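How to Re-Grout a Tiled Floor Without Losing Your Whole Weekend

I put off our back hall floor for the better part of two years, and I want to say right at the start that the putting off was much worse than the job.
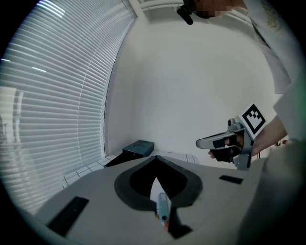 If your tile is sound and only the lines between have gone crumbly or stained, you don't need a new floor. You need fresh grout, a bit of patience, and something soft to kneel on (please don't skip the kneeling part, I did my first bathroom on a folded towel and walked like a pirate until June).

What to gather

A grout saw or an oscillating tool with a grout blade, a vacuum with a narrow nozzle, a rubber float, two buckets, a couple of big sponges, a margin trowel for mixing, safety glasses, a dust mask and a bag of grout. I spent $760 on my first go at this, nearly all of it on tools I've never touched again, so do borrow what you can. My neighbor Dalal Chidiac lent me her oscillating tool for this one and it was a joy to use.

Sanded or unsanded?

Measure the gap between two tiles. At an eighth of an inch or wider you want sanded grout, which holds up better and shrinks less. For narrower lines, or for polished stone that scratches easily, go with unsanded. Whichever you buy, read the bag from top to bottom before you open it, because mixing and waiting times do vary, and if the bag disagrees with me then the bag wins.

Getting the old grout out

Start in a corner nobody looks at, so your clumsiest minutes land somewhere private. Keep the blade in the middle of the line and let it do the work. You want to go down at least two-thirds of the depth of the tile, and the sides should be clean enough that the new stuff can grab hold. Leave the joint where the floor meets the wall alone for now – it gets caulk at the end.

One caution before you cut anything. Very old floors can have asbestos in the backing or the adhesive, so if yours might be that old, have it tested first. Vacuum as you go, and once more when you think you're finished. Then wipe it all down with a damp sponge and let it dry overnight.

Mixing

Put the water in the bucket first and add the powder to it slowly. You're after something like stiff peanut butter. Mix it by hand, let it sit for 5 minutes or whatever your bag says, then stir again without adding more water. It will look a little tired after its rest and you'll be tempted to loosen it up. Don't! Extra water makes weak, blotchy grout, and I have a laundry room to prove it.

Make small batches. My old boss Neville Hebden, who taught me most of this one summer, used to say he had never once regretted mixing too little.

Filling and wiping

Scoop some grout onto the floor and push it into the lines with the float held at a low angle, working diagonally so the edge doesn't dip in and drag it back out. Then tip the float up steeply and scrape off the extra. Do a patch you can reach comfortably, and work your way toward the door.

After 20 minutes or so the grout should be firm to a light fingertip. Wring your sponge until it hardly drips and wipe in gentle circles, rinsing often in one bucket and then the other. A thin gray haze will show up on the tile as it dries, and you can buff that off with an old T-shirt a few hours later. Mine took three T-shirts and a good part of an evening, but I had the radio on and didn't mind a bit.

Waiting, then sealing

Stay off the floor for a full day. For cement grout, check the bag for the curing time before you seal, often a couple of days or more, then brush a penetrating sealer along the lines and wipe any drips off the tile before they dry. Run your caulk around the edge of the room in a matching color.

To test the sealer later on, drop a little water on a line. If it beads up you're fine, and if it soaks in and goes dark, give it another coat. I check ours every spring when I pull the mats up to wash them.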